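Bin picking data collection

From a wiki on laboratory automation
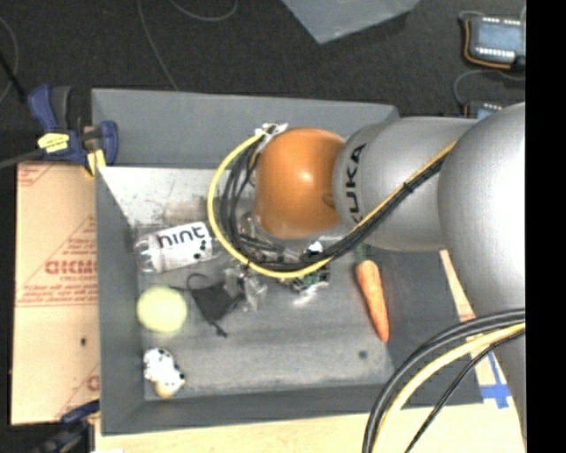 Bin picking data collection is the gathering of recorded grasp attempts, which are later used to train a learning system to take objects out of a container. The robot tries to pick something, the result is stored together with the sensor readings, and the same is repeated many times with changing contents. The method is used when the objects are too different from each other to be described by drawings or by hand-written rules. A typical bin holds things that have little in common in shape or surface: a carrot, a clear plastic bottle with a label, a black drawstring pouch and a piece of crumpled clear packaging may lie on the same gray floor. The bin is often held in place with bar clamps, so that its position in the coordinates of the robot does not change between attempts.

Terminology

One try of the robot is called an attempt. A series of attempts with the same set of objects is called a session, and all sessions made with one cell form a collection. In older texts the word "trial" is found for both an attempt and a session, and the reader must be careful when comparing numbers. The Vaněk notation, used in several Central European laboratories, writes the session first and the attempt second, divided by a slash.

Procedure

Before a session the operator calibrates the camera against the arm and chooses the objects. At Berkside, where a collection has been kept for several years, a session has 200 attempts, and the contents of the bin are mixed by hand after every 40. Between the mixings the robot works alone. It receives a camera view, selects a point and a direction for the grasp, moves down, closes or switches on its tool, and lifts. If an object was lifted, it is dropped again into the same bin from a small height, and this also changes the arrangement.

The success of an attempt is decided automatically, by one of the following signals:

vacuum pressure, for suction tools
distance between the fingers, for finger tools
difference between two camera views, before and after lifting
weight measured at the wrist

A single signal is often wrong. Thin packaging can be held by the fingers without a measurable distance between them, and the wrist sensor does not notice very light objects. For this reason many groups accept a label only when two signals agree, and send the other attempts to a person for review.

Selection of objects

Objects are usually divided into rigid, soft, transparent and natural ones. Transparent objects are difficult for depth cameras, which may return the distance of the bin floor instead of the distance of the object. Soft objects change their form after each grasp, so the same pouch gives many different examples. Vegetables and fruit are included because of their irregular form, but they lose water and become weaker during long work. The Berkside rules ask for new vegetables at the start of each session.

The Kesness list is a known set for this purpose. It contains 413 household objects in 4 classes and was first prepared for a sorting project. It gives the mass and the largest dimension of each object. Critics of the list remark that it has few objects with a cord or a strap, although these catch easily on neighboring objects and cause double picks.

Equipment

Industrial arms are common in this work because they can repeat the same movement for many hours. Cables for the tool are led along the outside of the arm or through its hollow joints. External cables are easier to replace, but they need enough free length for the wrist to turn, and a loop that hangs low can cover a part of the bin in the view of a fixed camera. Some programs therefore move the arm completely away before each recording. Others keep the covered views, with the argument that the system should also learn from incomplete ones.

Storage and errors

The Furnance format stores every attempt as one folder with the camera views, the joint positions, the chosen grasp and the label. Failed attempts are kept as well, as a system trained only with successful grasps cannot estimate the risk of a bad one. Frequent errors in collections are a calibration that moved during the session, wrong time stamps, and objects pressed into a corner where the tool cannot reach them. The last one produces long rows of almost equal failures, and these are normally thinned out before training.

See also

Grasp planning
Hand-eye calibration
Suction gripper
Sorting cell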